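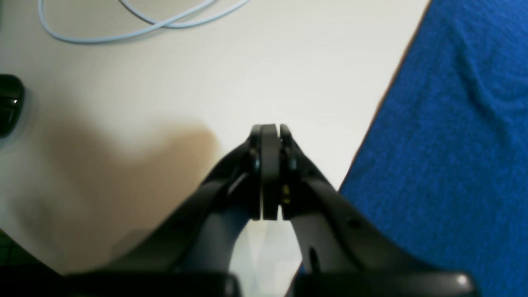
アスティア、2024年5月

ナミク社の衣類スチーマー「ヒヴィク」を6か月使ったレビュー

ナミク(Namik)のハンディ型衣類スチーマー、ヒヴィク(Hivik)を去年の秋の終わりに買い、冬物から春物への入れ替えまでひととおり使いました。購入先は駅裏の生活用品店フェケテです。展示品を持ってみて重さに納得したうえで、色は白を選びました。メーカーからの提供品ではなく、自分で支払ったものです。

それまでは普通のスチームアイロンを使っていました。立ち上げるたびにアイロン台を廊下の奥から出すのが面倒で、シャツは週末にまとめてかけ、Tシャツや部屋着は乾いたまま着ていました。ヒヴィクを買った目的は、このまとめがけをやめることと、ふだん着のしわを朝のうちに軽く取ることです。アイロンの完全な置き換えは期待していませんでした。

本体とタンク

本体は縦に長い形で、かけ面は先が少し細くなっています。グリップはやや太めです。私の手では問題ありませんが、家族は親指がスチームのレバーに届きにくいと言っていました。購入前に店頭で握れるなら、握っておいたほうがいい部分です。

水タンクは100ミリリットルで、後ろに引き抜いて外します。満水にするとシャツなら途中で足さずにかけ終わりますが、ジャケットとパンツを続けてかけると途中で空になります。給水口のふたはゴム製で、閉めるときに端まで押し込まないと水がにじみます。最初の週に何度か床を濡らしました。押し込む癖がついてからは漏れていません。

コードは3メートルあります。壁際のコンセントから部屋の中央のハンガーラックまで届くので、延長コードは使っていません。長いぶん、片付けるときは少しかさばります。付属の面ファスナーで束ねますが、この面ファスナーは弱く、春先にははがれやすくなりました。今は園芸用の結束ひもで留めています。

立ち上がりとスチームの量

電源を入れてから準備完了のランプが点くまで、台所のタイマーで計ったら57秒でした。パンを焼いている間に終わる程度なので、朝に使ううえで不満はありません。ただ、ランプが点いた直後にレバーを引くと、最初に水滴が出ることがあります。洗面台に向けて一度空吹きしてから服に当てるようにしています。

スチームは弱と強の切り替え式です。弱は薄手のブラウスや裏地、強は綿や麻に使っています。説明書では化繊も弱が推奨されています。強にすると音が大きくなり、集合住宅で早朝に使うには少し気になりました。レバーを引きっぱなしにするロック機能はありません。長い服をかけると人差し指が疲れます。

素材ごとの使い心地

ウールのコートとセーターは、このスチーマーがいちばん得意とするものでした。吊るしたまま下から上へ蒸気を当て、冷めるまで触らずに置くと、座りじわがきれいに取れます。外食のあとのにおいも弱くなりました。冬の間、コートに使った回数がいちばん多かったと思います。

ポリエステル混のパンツは、膝の裏のしわが少し残りました。裾を引っ張りながら当てると改善しますが、引っ張る手に蒸気がかかりやすく、ミトンが必要です。ミトンは付属していません。フェケテで別売りのものを買いました。

麻のシャツは、はっきり言って力不足です。前立てと襟は何度当てても波打ったままで、結局アイロンを出しました。麻を着る機会の多い人には勧めません。

綿のTシャツはその中間です。脱水のあとに広げて干したものなら、吊るして強で当てるだけで着られる状態になります。かごの中で丸まったまま一晩置いたものは、折れ目の線が残りました。無地の濃い色、たとえば青や紺はしわの影がよく見えるので、仕上がりの差もわかりやすくなります。縫い目の周りは生地が引きつれていて、蒸気だけでは平らになりません。平らな台に置いてかけ面を押し当てると落ち着きます。

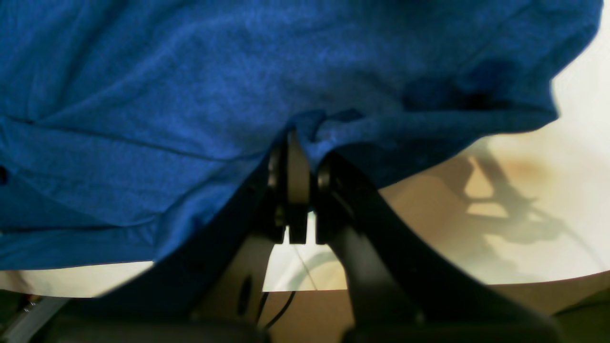 プレスとしての使い方

ヒヴィクはかけ面が温まるので、台に置いた服に当てて簡単なアイロンとしても使えます。説明書にはたたんだバスタオルを下に敷く方法が載っています。私は食卓に綿の毛布を折って敷いています。

かけ面の幅が狭いため、背中のような広い部分には時間がかかります。襟の先や袖口、ポケットの縁は逆にやりやすく、普通のアイロンより小回りがききます。滑りは悪くありません。ボタンの間に先端を入れるときも引っかかりは感じませんでした。

困るのは置き場所です。本体は自立しますが、底が小さく、毛布の上では倒れます。付属の耐熱スタンドに戻せば安定するものの、スタンドが軽く、コードに引かれて動きます。私はスタンドの下に滑り止めシートを敷きました。スタンドをもう少し重くしてほしいところです。

同じ機種を使っている人の意見

この機種を最初に教えてくれたのは、古着の補修をしているマルギト・ヴィダ(Margit Vida)さんです。仕入れた服の下準備に使っているそうで、使い方が私とはだいぶ違います。

ヴィダさんの評価は、蒸気の勢いについては私より厳しめでした。厚手のデニムには足りず、業務用のボイラー式と使い分けているとのことです。一方で、出張先に持っていけることと、タンクを外してすぐ洗えることは気に入っていると聞きました。水あかについても助言をもらい、使ったあとは必ず水を捨て、タンクを開けたまま乾かすようにしています。今のところスチーム穴の詰まりはありません。

ヴィダさんからはもうひとつ、濃い色の服は裏返して当てるように言われました。表からかけ面を押し付けると、綿でもてかりが出ることがあるためです。私は一度、黒いパンツの膝で失敗しています。それ以来、濃色は裏からか、当て布をして使います。

手入れと不具合

かけ面の汚れは、冷めてから湿らせた布で拭けば落ちます。プリントのある服に誤って当てたときは樹脂が薄く付きましたが、説明書のとおりに温かいうちに不要な布へこすり付けたら取れました。

故障と呼べるものは起きていません。気になる点を挙げると、タンクの差し込みが以前より緩くなっています。カチッという感触が弱くなり、きちんとはまったかどうかがわかりにくくなりました。フェケテに聞いたところ、タンクだけの取り寄せができるそうです。水が漏れるようになったら注文するつもりです。

よかった点
立ち上がりが早く、朝に使える
コードが長い
コートやセーターのしわがよく取れる
タンクを外して洗える

よくなかった点
麻と厚手の綿には力が足りない
スチームを出し続けるにはレバーを引いたままにする必要がある
耐熱スタンドが軽い
ミトンが別売り

どんな人に合うか

吊るす服が多く、しわを目立たない程度にできればよい人には合います。制服のプリーツやワイシャツの折り目をきちんと付けたい人は、普通のアイロンを持っておくべきです。わが家ではアイロンを残し、出す頻度が月に数回まで減りました。Tシャツについては、蒸気を当てる手間より、洗濯機から早めに出して振ってから干すほうが効果は大きいと感じています。

収納は、スタンドごと棚に入れるなら本の高さほどの空きが要ります。私は玄関脇の棚に置き、コートを掛ける場所のすぐ横で使っています。寝室に置いていたころより、使う回数が増えました。

10月に冬物を出すとき、防虫剤のにおいがどの程度抜けるかも試す予定です。結果はこのページに追記します。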